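Junstead Residential Services Forum
Furnishings and Textiles > Care and Replacement

Topic: White quilted cushions with waffle cover – laundering and replacement cycle

linen_office_jun
Posted October 28, 2025

Members are asked for their views on the care of the white padded cushions now in use in the ground floor lounges at Junstead. The current instruction sheet was issued in April and was written for the earlier flat pads, which had a plain cotton cover. It directs staff to wash all covers at the high setting and to tumble dry them fully. We have reason to believe that this is unsuitable for a textured weave and would like to revise the sheet before the winter order is placed.

The replacement budget for the lounges is $2,000. At present prices this does not permit us to replace every cushion, and we must therefore decide which can be kept in service.

The type under discussion is the quilted one with deep seams between the padded segments and a thick rounded rim along the base. The cover has a fine, regular weave of small raised squares.

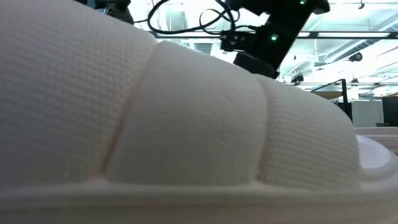
Dostance_housekeeping wishes it noted that the seams are the principal difficulty with this type. Dust and lint settle in the creases, and a flat upholstery nozzle passes over them without effect. Our practice at Dostance is to use the narrow crevice nozzle along each seam first and then a soft brush on the raised segments. We do this every week, and the full wash is reserved for cushions with a visible stain.

We would also advise against the high setting. The waffle texture flattened on several of ours after one season of hot washing, and the affected cushions no longer matched the others in the room.

radwan_facilities
Reply to Dostance_housekeeping

I must respectfully disagree on the matter of frequency. At Radwan we have 432 beds and the lounge cushions are used by residents throughout the day. A cushion may look clean and still require washing. Our rule is a full wash every 18 days, stained or unstained, and we have not received a complaint regarding odor since the rule was adopted.

On temperature I agree. We use the warm setting and a mild liquid detergent. Powder leaves a residue in the weave that is difficult to rinse out.

Dostance_housekeeping

The Radwan schedule may be appropriate for a building of that size. It would not be appropriate for ours. Each full wash shifts the filling, and a quilted cushion that has gone lumpy cannot be put right by hand. We discarded three last year for this reason and none because of soiling.

uvis_stores
Reply to all

Has the question of drying been considered? In our experience at Uvis the filling is damaged in the dryer and very seldom in the washer. We changed to the low heat setting with two breaks, during which the cushion is taken out, turned and pressed back into shape along the seams. It is then left on an open rack overnight. Staff found this burdensome at first – it does add to the work of the evening shift – but our losses have fallen.

Bleach should be excluded from the sheet in explicit terms. Our old sheet said only "use with care," and it was used.

radwan_facilities

The rack is a sensible measure and I will raise it here. I maintain my position on the schedule.

linen_office_jun

Thank you for these replies. The draft sheet will specify a warm wash, liquid detergent, no bleach, low heat with turning, and weekly vacuuming of the seams with the crevice nozzle. The wash interval remains open. Would uvis_stores kindly state how many cushions are placed on one rack, and whether they are laid flat or stood on edge?

uvis_stores

Flat, one to a shelf. We tried standing them on edge and the filling sank toward the rim.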